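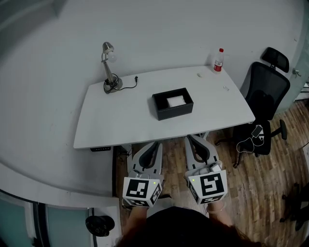 A lamp and an open black box on the desk.

Kakwood Chamber Music Society
Minutes of the general meeting held on 26th January in the upstairs room at Rondstead Hall

The chair opened the meeting a little after seven, thanked everybody for coming out on such a raw evening, and thanked in particular the two new members from the Liang Road end of town, who were given a very warm welcome and the good chairs. Apologies had been received from four members, one of whom sent a lemon cake all the same.

Minutes of the last meeting
These were read and agreed, with one small correction: the piece played as an encore at the autumn concert was the slow movement of the Ravel quartet and not the Debussy, as two members had written in to point out, very kindly in both cases.

The autumn season
The secretary reported that 421 tickets were sold over the three autumn concerts, which everyone agreed was a lovely result for a season with so much unfamiliar music in it. The evening of new pieces for clarinet and strings drew 103 people, and several of them stayed on afterward to talk to the players and look over the scores. One member said she had come fully expecting to slip out at the intermission and had ended up buying the record at the door. Another felt the second half had run long, and the meeting had some sympathy with this - the last train is at 10:40 and a few faces were seen checking watches during the final variations.

Accounts
The balance stands at $3715 after the hall hire and the players' fees were paid. The piano tuning bill is still to come. It was agreed to leave ticket prices as they are through the summer and to look at them again before the next brochure goes to print.

The July weekend
Most of the evening, it must be said, went on this, and very happily too. The Zetow Quartet have written to say that they can give us both days in July, and they have offered two programs. The first is Haydn, Bartok and a new work of their own built on old dance tunes. The second is an all-Schubert evening with a guest cellist for the Quintet.
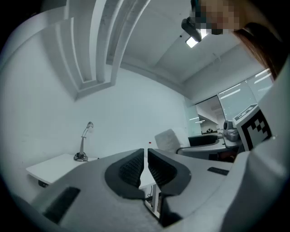
There was strong feeling for the Schubert, and equally strong feeling that we have had a good deal of Schubert lately and that the dance tunes sounded like tremendous fun. After a long and friendly discussion it was agreed to ask the quartet for both, with the new work on the Saturday and the Quintet on the closing afternoon, if the guest cellist's fee can be managed. A member offered $300 toward it on the spot and was warmly applauded.

It was also agreed to ask whether the players would give a short talk before the new piece, with a few of the tunes played through slowly on their own. Members remembered how much this helped with the Janacek two years ago.

The listening evenings
These carry on as before, on the first week of each month. Next time the theme is string quartets recorded before the war, and members are asked to bring one record each, please, and to mark sleeves with their names, as there are still three unclaimed from last spring in the cupboard.

Any other business
The heating in the back rows was raised again. The secretary will write to the hall again. A request for cushions was noted.

The next meeting will be in the same room, and the lemon cake plate is at the secretary's house if its owner would like to collect it.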